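Sorting of Household Waste in Student Dormitories: Habits, Signs and Bin Placement

Project report, second year
Authors: Arūnas Mägi and Rimantas Jaunzems
Submitted: 12/03/2025

1. Introduction

In our town, Idville, the sorting of household waste is required for all apartment houses and also for the student dormitories. In the two dormitories where we live, Pärn and Koritz, there are bins for paper, plastic, glass, food waste and mixed waste. In spite of this, very much of the paper and plastic goes to the mixed waste. We wanted to know why it is so, and if a small change in the placing of the bins can improve the situation.

The subject was chosen in May, when the rules for food waste were changed and many students did not know what to do with tea bags and paper towels. We were also among these students.

2. Background

Studies of sorting usually speak about two kinds of reasons. The first kind is knowledge: a person does not know where a thing belongs. The second kind is convenience: a person knows it, but the right bin is too far or it is full. In the course literature the second kind is considered stronger. We expected the same result in our dormitories, but we were not sure, as one third of the residents come from other countries and have learned other colors of bins at home.

The colors were a bigger question than we thought at the beginning. In some countries the yellow bin is for plastic, in others it is for paper. In Koritz the lids were all of the same gray color until last winter, and the only difference was a small sticker.

3. Method

We used a questionnaire and a weighing of the waste. The questionnaire was put under the doors in both houses and 252 residents received it. It had 16 questions, most of them with ready answers, and one open question in the end. We gave one week for answering and we reminded one time with a note in the kitchens.

The weighing was done in Pärn only. We took the mixed waste from the kitchens on two floors, spread it on a plastic sheet in the yard and divided it by hand. We used gloves and a simple luggage scale. The scale shows weight with one decimal, so very light things such as plastic film were collected in one bag first and weighed together.

After the first weighing we moved the bins. On the third floor the plastic bin was moved from the corridor to the kitchen, next to the sink. On the fourth floor nothing was changed, so that we could compare. The second weighing was made 60 days later.

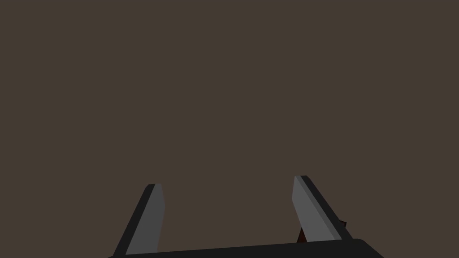 Figure 1. Dark gripper with two fingers, plain background (computer rendering).

4. Results

Of the delivered questionnaires, 100 came back filled in. The answers from Koritz were fewer, maybe for the reason that the notes there were taken down by the cleaning service before the week was over.

Most of the people who answered said that they sort "usually" or "always". The weighing did not agree with this so well. In the first weighing the mixed waste on both floors contained a lot of clean cardboard, yogurt cups and drink bottles. We think that people answer about their intention and not about the last bag they carried out.

In the second weighing there was clearly less plastic in the mixed waste on the third floor. On the fourth floor the difference was small. Food waste did not change on any floor.

In the open question the most common complaint was the smell from the food waste bin. Several persons wrote that paper bags break on the stairs. One person asked for a list in English and one asked for a list with pictures only.

5. Discussion

The result supports the idea that distance matters. The plastic bin was moved only a few meters, and still it had an effect. However, we have only two floors and two weighings, and in the time between them some rooms got new residents. It is also possible that people on the third floor were more careful when they saw us carrying the bags.

The questionnaire should have been shorter. Question 9 was understood in two different ways, and we left it out of the results. We should also have asked how long the person has lived in the house.

6. Suggestions

We suggest that every kitchen gets a plastic bin, and that the stickers are changed to bigger ones with the same colors in both houses. The housing office on Retavska Street has received our suggestions and will discuss the stickers first. The paper bags for food waste could be stored in the kitchen cupboard, where the residents can take a second bag when the first one is weak.

The questionnaire form and the weighing tables are in the appendix.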